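3. How we picked our bars
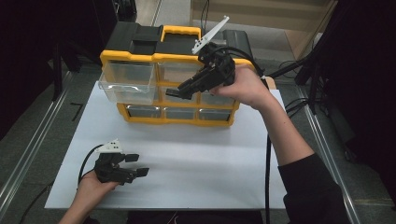

Figure 1. Yellow-and-black organizer with clear and smoky drawers, one of them partly open.

How does a visitor pick a bar in a town they don't know?

Mostly by walking past it twice. I went in expecting people to tell me about apps and star ratings, and some did, but the answer that kept coming back in our Tudham interviews was the second pass. You walk by, you glance in, you keep going to the corner, and then you turn around.

We collected 635 short accounts over July, all from people who were already sitting down with a drink when we got to them. I know that's a lopsided way to do it (we never met the folks who gave up and went back to their hotel), and I come back to that in Section 5. Each account was typed up the same night, usually badly, and cleaned up on Friday.

The three streets behind the harbor gave us most of our material. Flidia is the place everyone mentions, a narrow room with a long counter and hardly a chair in it, and people told us they chose it for the noise. Wuyts sits two doors down and is much quieter. I had it down as the bar for locals, but plenty of the visitors we met there had come straight out of Flidia after one drink, wanting to hear each other talk!

Then there is Olus, up the hill, with no sign and a menu you can't read from the street. By our own evening counts, roughly 1220 people walked past it during the study, and very few stopped. The ones who did go in stayed much longer than the drinkers down at the harbor — often until closing — and they gave us the longest accounts we have. Several had gone in to get out of the rain.

I coded every account for what the person noticed first: light, sound, smell, other customers, or price. A second reader went through the same pile, and we disagreed most over smell, mainly because fried onions kept getting filed under food. Those cases are kept separate in the results.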